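Drenia Room Dehumidifier: Set-Up Guide
Section 2. Placing the unit and first start

Please read this section completely before you connect the power cable. The Drenia is made for one closed room of about 300 square feet. In a larger room it will still run, but it may not reach the humidity that you have set.

2.1 Choosing the place

1. Leave the unit standing upright for two hours after transport. The oil in the compressor needs this time to flow back.
2. Put the unit on a firm and level floor. On thick carpet, place a flat board under the wheels.
3. Keep nine inches of free space on the back side and on both left and right sides. The top must stay completely open.
4. Close the windows and the door of the room.

Note: Do not place the unit next to a heater or in direct sunlight. The sensor will then measure the warm air near the unit and not the air of the room. 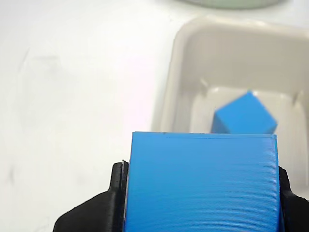
Can I use an extension cord?
Please connect the unit directly to a grounded wall outlet. If the cable does not reach, move the unit nearer to the outlet and check the free space again.

2.2 Putting in the water tank

1. Pull the tank out of the front by the two side grips.
2. Remove the tape from the white float. The float must move up and down freely with one finger.
3. Rinse the tank with clean water and dry the outside with a cloth.
4. Push the tank back until you hear a click. If the red tank light stays on, take the tank out and push it in again, a little more slowly.

CAUTION: Never take out the float. Without the float the unit cannot know that the tank is full, and water can run onto the floor.

If you want to use the drain hose in place of the tank, attach it to the rear outlet and lead it downward to the drain. The hose must not rise at any point.

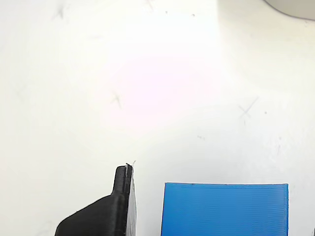 The tank has to stay inside also when the hose is used. This is a frequent mistake in the first installation: the hose is connected correctly, the tank is put away in a closet, and the unit does not start.

2.3 First start

1. Connect the power cable and press the main button for one second.
2. Press MODE until the word AUTO is shown.
3. Set the wanted humidity with the plus and minus buttons. For a living room or a workroom we advise 50 percent. For a basement, begin with 55 percent.
4. Let the unit run overnight with the door closed.

During the first hours the number on the display can go up and down. Furniture, paper and walls give back their moisture slowly, so please wait one full day before you change the setting.

Note: The fan continues for three minutes after you switch off. Do not pull the plug in this time.

2.4 Filter counter

The unit counts its running hours. At 2,046 hours the word FILTER is shown and the counter stops. Wash the filter in lukewarm water, let it dry in the air, put it back, and hold MODE and the minus button together until the word disappears. In a dusty room, wash the filter earlier, for example every June and again before winter.
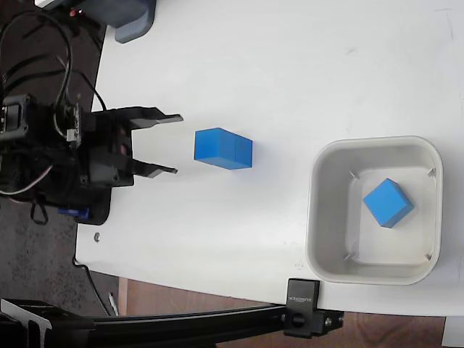 Skikent wrote under the online version of this guide that the reset did not work the first time, and that the buttons had to be held longer than expected, until the second beep. We thank you for this remark. The first beep only confirms that the buttons are pressed. Please wait for the second one.

If FILTER is still shown after the second beep, unplug the unit for ten minutes and repeat the reset. For all other messages on the display, see the table in Section 5.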